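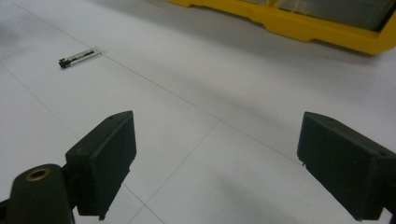 Sturkirow cleans and looks after hard floors. We work on ceramic and porcelain tile, natural stone, sealed concrete and vinyl, in homes, clinics, small shops and schools. Tile is the largest part of our work, and most of what we see is like this floor: large square tiles in a light gray-white, a matte surface with a little speckle in it, and thin dark grout lines. A floor of that kind is easy to live with. The speckle hides ordinary dust between cleanings, and dark grout does not show foot traffic the way white grout does. It also means people tend to leave small things lying on it longer than they should, and grit under a chair leg will scratch a matte finish over time.

The company started with 2 people and a rented scrubber in the back of a shop on Ritano Street. We still have the shop. The front is a counter where you can buy cleaner, grout brushes, mop heads and felt pads, and the back is where we store machines and wash pads. Last year we finished 773 jobs, and 274 of those were repeat visits to customers who had us the year before.

What we do

A standard visit begins with picking up and moving what can be moved. We lift chairs, bins, mats and light tables, and we collect anything small from the floor and put it in a tray for you to sort. We do not throw away what we find. Then we dry sweep, vacuum the edges, wash with a neutral cleaner, and rinse with plain water. Furniture goes back once the floor is dry, with new felt pads if the old ones are worn.

Grout cleaning is a separate service. It is done by hand with a brush in kitchens and bathrooms and by machine in larger rooms. If the grout is cracked or missing we will tell you and give you a price for repair before we go further.

We do not wax tile. We are asked for it every week and the answer is the same. Wax on a matte tile turns yellow and has to be stripped off again.

Ekinci kits

Ekinci is our own line of floor supplies, sold at the counter and by mail. The basic kit has a flat mop, two washable pads, a bottle of neutral concentrate and a measuring cap. Refills are sold separately. Please use the cap. Too much cleaner leaves a film, and the film is what makes a clean floor look gray again by afternoon.

Pokeo plans

Customers who want regular service can sign up for a Pokeo plan. Visits are monthly or every other month. A plan visit for a home with up to three tiled rooms is $110, and moving light furniture is included. Stairs are extra. You can skip a visit with two days' notice and there is no charge for stopping.

Hours and area

The counter opens at 8 a.m. and closes at 4 p.m. We close for inventory during the first week of April. We serve the town and the nearby county roads, and we will go farther for commercial jobs. For an estimate, bring or send the size of each room and the type of floor. If you don't know the type, a spare tile left over from the installation is enough for us to tell.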